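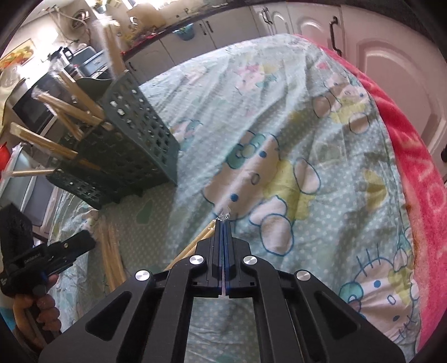
Clomus Reports Results on Learning Bimanual Sorting From Handheld Gripper Recordings

LANDVILLE, 15th October - Clomus, a robot learning company based in Landville, today released a technical report on training two-armed manipulation policies from recordings made with handheld grippers in private homes. The report covers thin, light and partly transparent items, a class that has been underrepresented in the company's earlier training sets. Wrapped wooden chopsticks were used as the main test item.

Method

Operators hold one gripper in each hand and carry out ordinary table tasks, such as moving chopsticks between a perforated plastic basket and the tabletop. A camera on the gripper records the fingertips and the surroundings. Finger opening and hand motion are logged alongside the video, and the combined record is used to train a policy that outputs motion for two arms. No robot arm is needed during collection.

The report's main change concerns how grasps are labeled. Earlier Clomus policies treated a closed gripper as a completed grasp. With clear plastic wrapping this label is unreliable: the fingers can close on a loose end of film a few millimeters thinner than the stick itself, and the finger opening then reads almost the same as an empty hand. The new method adds a short window of video after each closure and assigns one of three labels: item held, wrapping held, or nothing held. The policy is trained to predict the label before it starts to lift.

A second change concerns the work surface. Recordings were made on tables as found, including those with patterned or creased cloths. Operators were told not to smooth or replace them. Printed shapes on a cloth had been a frequent source of false grasp targets in the company's previous system.

Results

The training set for the report contains 1919 recorded episodes. Evaluation used 400 trials on a fixed two-arm station at the company's Grosbridge test site, with 28 table layouts that did not appear in training. The three-way label reduced lifts started on wrapping alone, and the reduction held on both plain and patterned cloths. Full tables by layout are given in the report.

"The failure we cared about was a specific one," said Cristóbal Rivadeneira, who leads manipulation research at Clomus. "The fingers close, the number looks fine, and the arm moves off with a bit of film. We wanted the policy to check that before it moved, using the same camera it already has."

Limits

Performance was lower when several bundles crossed inside the basket and the target stick was hidden along most of its length. Strong window light also affected the labels, as highlights on clear film can resemble the edge of a stick. The report does not cover wet items or metal utensils. All trials used one finger design, and the authors make no claim about transfer to suction or multi-finger hands.

Availability

The report and the labeling guide can be requested from the Clomus research office in Landville. A reduced set of episodes is planned for release in March, after review of household material in the video. A follow-up study on handing items between two grippers is under way with Domínguez, the company's hardware partner, and uses 4 new fingertip shapes.

About Clomus

Clomus develops data collection tools and control software for two-armed manipulation. It operates offices in Landville and a test site in Grosbridge.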